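Mallmont 夹层空间碎碎念，接着上次的说。上次发完好多人问我为什么对一个室内空间这么上头，今天有整块时间，慢慢讲，想到哪儿写到哪儿！

先交代背景，给新关注的朋友：我平时画室内改造图，小项目居多，书店、琴房、社区活动室这种。最近手上在做 Bramwell 的老厂房，甲方想加夹层，又怕加完之后下面变成地下室的感觉。所以我这阵子见到有夹层的房子就走不动路，进门先抬头（脖子已经开始抗议了）。

2022年2月19日第一次进 Mallmont，本来只是陪 Hina Naqvi 去送一卷图纸，说好十分钟就走，结果我在里面赖到了傍晚。Hina 后来自己坐车回去的，对不起啊 Hina！

整个室内381平方米，这个数是前台的 Wanda Greenberg 告诉我的，我听完愣了一下，因为站在里面的体感要大得多。后来我一直在想，大出来的那部分到底是从哪儿来的。

我现在的答案是三样东西：天花、栏杆、灯。下面一样一样说。顺序没有讲究，我就是先喜欢上天花的。

天花这种东西，做小项目的人常常不敢露。业主一看见梁就紧张，觉得没装完，非要吊一层平的把它盖住。盖住以后干净是干净了，可是高度没了，方向也没了。梁是有方向的呀！一排梁顺过去，眼睛就跟着跑，房间一下子就长了。

Mallmont 把梁留着，和天花刷成同一个白。我特别吃这一套。如果梁刷成深色，每一根都在喊“看我”，人待久了会累；同色的时候全靠光影把它分出来，远看是一片，近看才有一道一道的层次。

Venla Miettinen 不同意我，她觉得刷白的梁容易显脏，过几年就是灰蒙蒙一片。有道理，我记在本子上了。她还说擦梁的人会恨我。好吧，也有道理。
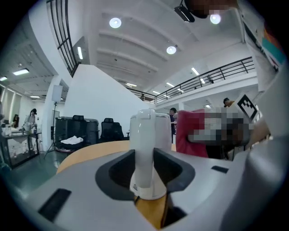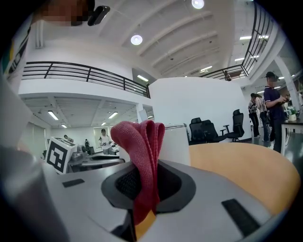 夹层好不好用，我觉得一半看栏杆。实心栏板踏实，坐在上面的人不怕露腿露包，可是楼下的人抬头只看到一堵墙；全通透的又容易让上面的人发虚，椅子都往里挪，最好的边缘位置反而没人坐。Mallmont 用的是黑色金属栏杆，细细的一条线，在一大片白里勾了个边。第一张左上那段是弯着往下走的，第二张右上那段沿着边缘拐出一个弧，我当时看到弧线就高兴得不行！直线的夹层总让我想到仓库货架，稍微弯一下，气氛就软下来了。第一张里栏杆下面还有一截白色栏板，等于把实心和通透各拿了一点，这个做法我打算原样搬去跟甲方聊。

再说弯栏杆的钱。肯定比直的贵，弯管要放样，现场对不上就得返工，我以前吃过亏，一段扶手来回拉了2趟还是差一截，最后师傅在现场一点点调。所以我给 Bramwell 画的时候只敢在最显眼的地方弯一段，其他老老实实走直线。弯在哪儿？楼梯口上来第一眼看到的地方。钱要花在大家每天都路过的位置嘛。

灯！终于说到灯了，憋了好久。

高的那片天花用圆灯，夹层底下换成长条灯。就这么一个切换，我觉得解决了一大半“下面像地下室”的问题。层高低的地方，点状的灯会在头顶留下一个一个亮斑，越看越觉得天花压下来；换成条形的，光拉成线，往里面延伸，低矮的地方反而有了进深。

我画图的时候以前老犯一个毛病：整层用同一款灯，图例简单，采购也省心。可是高的地方和低的地方需要的光根本是两回事！回去以后我把 Bramwell 的灯具表推翻重排了，排到半夜，越排越精神。

顺便讲一个试灯的土办法，适合预算紧的小项目：先别急着定位置，找一根长的轻杆子，绑一支条形的充电灯，让人举着在夹层底下慢慢走，你坐在将来要坐的位置上看。坐着看，别站着看。低头看书的时候刺不刺眼、手会不会挡住自己的光，走两圈就明白了。Elsie Ashby 教我的，她举了一下午杆子，第二天胳膊抬不起来，我请她吃了面。

桌子也想夸一句。木色的台面，边缘是圆的。白墙白顶的房间最怕冷，坐进去像等着叫号。放一块暖色的台面，还是带弧的，人就愿意靠上去，手肘搁着也舒服。圆边还有个好处，过道窄的地方不会老撞到胯骨（画图的人都有几块莫名其妙的淤青，懂的进来握手）。

而且圆边和栏杆的弧是能对上话的！我不确定设计的人是不是有意的，可能只是巧合，可我就愿意当它是有意的。

有一点红我也很喜欢。白、黑、木色之外，偶尔冒出来一点红色的布面东西，眼睛马上有地方落。我给自己定了规矩，大面积颜色不超过3种，剩下的鲜艳颜色都留给能拿在手里、能换掉的小件。墙刷错了要重刷，布换起来多容易呀。

说点没那么完美的，免得你们以为我昏头了。第一，声音。硬天花、硬地面，楼下拉一下椅子，夹层听得清清楚楚。我问 Wanda 有没有人提过，她说提过，后来给椅子脚贴了毛毡，好了不少。Bramwell 那边我想直接在夹层底面做一块吸音的，和条灯一起排，现在还在跟灯位打架。

第二，冬天的热气都往上跑。我上夹层没一会儿就开始脱外套，下楼又得穿回来，来回折腾。层高大的房子都这样，除非把空气搅下来。有做过类似项目的朋友吗，你们是装吊扇还是靠出风口压？求分享，踩过的坑也行！

第三，投影。天花高的房间装投影，要么吊杆放得很长，要么挂到侧边低一点的地方。Mallmont 那台黑色的吊在天花下面，我第一反应就是去想线怎么走的。白天花上吊黑机器，位置一定得早点定，别等灯都装完了才发现挡光路。我在 Brotstead 那个活动室就是灯先装，后来投影只能斜着打，梯形校正拉到头，画面糊得大家都很客气地不说话。

评论里有人问能不能直接抄。我的想法是比例先量，再谈抄。夹层下面能站直、能伸手、能抬头不憋屈，这几样你自己去现场感受一下，比看十张图都管用。我现在包里常备卷尺和一小截粉笔，看到舒服的高度就蹲下来记，被保安问过好几回。

栏杆的竖杆间距也有人问。这个千万别照着照片估，也别听我的，去查当地规范，有小朋友出入的地方更要从严。好看排在后面。

今天把 Bramwell 的夹层剖面又改了一版，编到第24版了，文件夹看着有点吓人。可是这一版我真的喜欢！楼梯口那段弯栏杆画进去之后，整张图都松快了。甲方的 Jarrah Quinlan 回了我一句“灯这样排挺好，弧那段先报个价”，对他来说已经是很热烈的表扬了，我截图存了。

报价出来再跟大家讲。下一次想写楼梯踏步，特别是第一级要不要做宽这件事，我和 Venla 已经吵了一轮，她站窄的，我站宽的，欢迎提前站队。

补一条：刚才有朋友问梁底刷哑光还是半光，我投哑光。半光在条灯旁边会反出一道亮边，梁稍微有点不平就全露出来了。先刷一小段，开灯看一晚再定。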